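Open day at Fairclough, July 2019. Lorraine Hartley had one arm working at a white table with a blue cloth. I'll post what I can.
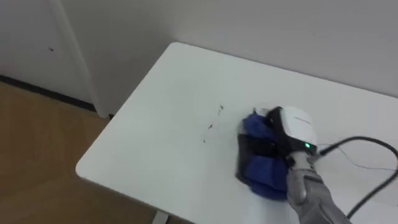 She's been with the group since 2016 and answered everything we threw at her. Over 700 people had registered, so they let us in by small groups — I got in with the third.

- Cleanup was the theme this year. The arm does tabletops only, no floors yet.

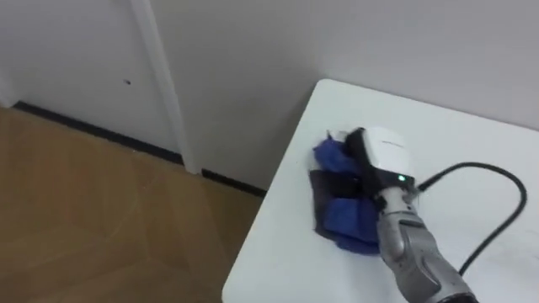

- Skelunov talk is upstairs at 3. Bring a jacket, the air con is fierce.
- Parking is free after 4. Wumemance has the next one in January.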